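Community help > Home and rental > Walls and wallpaper

Will peel-and-stick wallpaper wreck the paint in my rental?
3 min read
Apr 17, 2023, posted by Priya Thibodeaux

I'm renting a two-bedroom in Darkstead and the hallway is the colour of old dishwater. The landlord says I can put up "anything removable". I've been looking at a peel-and-stick paper from Lesto, small floral print on cream, and the listing swears it comes off clean with no residue. I have my doubts. Every product that goes on a wall says that, and my last flat had hooks that were supposed to do the same and took a chunk out of the plaster.

The hallway was painted in February, before I moved in. Semi-gloss, I think, but the agent couldn't tell me. My bond is $400 more than the wallpaper would cost, so I'd like to hear from people who have taken the stuff down. Plenty of reviews are written the day it goes up, which tells me nothing.

Loukia Xenos

I've pulled it off three walls in two different rentals. Two came away fine. The third brought paint with it in strips, and that was the one that had been painted most recently. Paint can feel dry long before it has properly hardened, and 37 days was what I'd given mine. I wouldn't go near a wall again in less than 90.

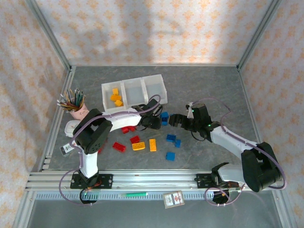
The other thing is what's under the paint. If the painter skipped the primer or went straight over dust, any adhesive will find that out for you, and then it's your word against the agent's. Stick a spare piece behind a door, leave it a few weeks and peel it slowly, folding it back on itself. A hair dryer on low helps. If the test patch lifts any colour at all, forget it.

And take photos of the bare wall first, with the date on them. I'd get "anything removable" in writing too. Landlords have a different memory at the final inspection.

Arlo Haverford

Never had a problem, just put it up. People worry too much. Wipe the wall down first.

Kwan-ho Fu

Arlo, how long was yours up, and did you ever take it down? "Never had a problem" could mean it's still on the wall.

Priya, I paid $218 for enough to do one side of a hallway in Prarnwood and the seams started lifting by the second summer. Small prints do hide a bad join better than stripes, I'll give them that. Removal was all right on the gloss wall and a mess on the flat one, so find out which you have. Rub a damp white cloth on a spot down low, and if colour comes off on it you've probably got a cheap flat paint and I'd leave it alone.

If you want my opinion, ask the landlord whether you can repaint it in a colour you both like. Mine said yes and went halves on the tin.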